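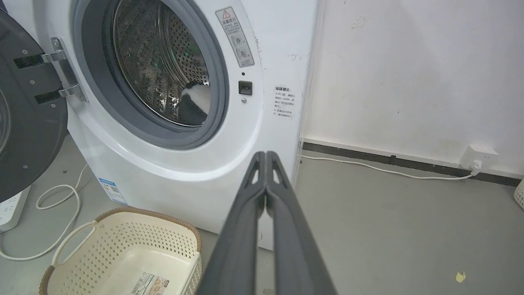
PART TWO: THE COST OF KEEPING HOUSE

Chapter 6
Who Does the Wash? Time, Work and the Household

I grew up in a house where the laundry had its own calendar. My grandmother did sheets one day, work clothes the next, and anything with a collar got a day to itself, and if you spilled soup on your good shirt at the wrong point in the cycle you just wore the other one. I mention her because she is the reason I became an economist, although she would have been puzzled to hear it. She never earned a paycheck in her life, she worked harder than anybody I knew, and in the first economics class I ever took she didn't exist. The textbook had a chapter on labor and she wasn't in it.

So this chapter is about her, in a way. It's about all the work that gets done inside homes without money changing hands: cooking, washing, mending, sitting up with a sick kid, remembering that the dog needs shots. Economists call it household production. The name makes it sound like a small factory, and for the next few pages I'd like you to think of it as exactly that – a place where time, materials and equipment go in and something useful comes out.

Take a clean shirt. You can't buy one from the washing machine company. What you buy is a machine, some detergent, water and electricity, and then you add your own time to turn all of that into the thing you wanted, a shirt you can wear to work. Somebody has to sort, load, unload, hang or fold, and put away. In the old models that person's time was free, because it had no price tag. But of course she could have been doing something else with it, and if you remember opportunity cost from Chapter 2 you already know where I'm going.

6.1 A tale of two laundries

When I was writing the first edition I asked two former students to keep laundry diaries for me during November. They were very good sports about it.

Kalkidan Tekleab lived in an apartment in Cletosholm with a washer of her own. She'd put a load in, go answer email or start dinner, and come back when it was done. Her diary showed 29 minutes of hands-on work per load, nearly all of it folding and putting away. The machine ran a lot longer than that, but she wasn't standing there watching it, so we don't count it.

Sorin Kovačević lived across town and used a coin laundry. His folding time was no worse than hers (he claims it was better). But he had to carry the bags there, wait for a free machine, stay close so his things didn't get moved, and carry it all home again. He read a lot of paperback mysteries that month. Is reading a mystery in a plastic chair work or leisure? He said work, very firmly. I'd say it's a little of both, and we'll come back to that kind of muddy case in Section 6.4, where it causes real trouble for anyone trying to measure this stuff.

Now look at what each of them paid. Sorin spent less on equipment – nothing at all, in fact – and more in coins and hours. Kalkidan had a big cost up front and a small one every time after. Which of them made the better choice depends on how many loads they do, how long the machine lasts, and what an hour is worth to each of them. Change any one of those and the answer can flip.

6.2 Putting a price on an hour

There are two usual ways to value unpaid time, and they can give you wildly different numbers for the same pile of towels.

The first is replacement cost. You ask what it would take to hire somebody to do the job. If a wash-and-fold service charges 20 dollars for the load you just did at home, then you've produced something worth 20 dollars, less whatever you spent on soap and power.

The second is opportunity cost. You ask what the person gave up. A lawyer and a retired bus driver may fold the same towels at the same speed, but by this method the lawyer's towels come out far more expensive. Students tend to hate this, and every year somebody tells me it can't be right that a towel cares who folded it. I have some sympathy. Keep the objection in mind, and try to work out whether it's an objection to the arithmetic or to what we're using the arithmetic for.

Key terms in this chapter
household production
replacement cost
opportunity cost of time
durable good
time-use diary
secondary activity

Before you read on

1. Keep a diary of one household chore for a week. Write down your start and stop times, and note anything else you were doing.

2. Suppose a family saves 268 dollars a year by washing at home instead of using a coin laundry. What else would you need to know before telling them whether to buy a washer?

3. Find out how the wash was done in your family two generations back. Who did it, and with what? Bring your notes to class, as we'll use them in Section 6.3.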